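March, morning, small kiln

Second firing of the tin glaze from the Buvik batch. I am still not satisfied. Five of the tiles came out with pinholes along one side, the same side as last time, so I begin to believe it is the place in the kiln and less the recipe. The glaze itself was sieved twice and stood overnight.

What I changed since the first firing: a slower climb to 800 degrees, then a hold of 14 minutes, then on to the top as before. The cones on the lower shelf bent more than those on the upper one. I have noted this before with the Jekard clay but did not take it seriously then.

The Zindham clay takes the glaze thinner. I think it is more thirsty, and the bisque should perhaps go a little higher. For the colleagues who use the same bucket: please stir from the bottom, the heavy part sits there like cement, and write on the lid if you add water. Last week it was thinned and I lost half a day to find out why my test strips were pale.

The Van Dijk cobalt is good over the white, but it runs if the coat below is thick. Three dips is too much, two is enough. The brush lines stay sharp at the top of the tile and become soft at the foot. 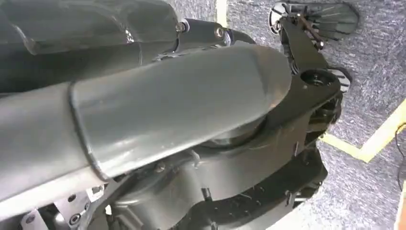

Can the pinholed tiles be saved with a second coat?
Only the ones where the holes are small; warm the tile first, rub the glaze in with a finger and fire again on the upper shelf.

To do: turn the shelf by half, put test strips on the bad side, and order new cones, about 6 are left in the box. The bisque for the Zindham tiles goes in after lunch.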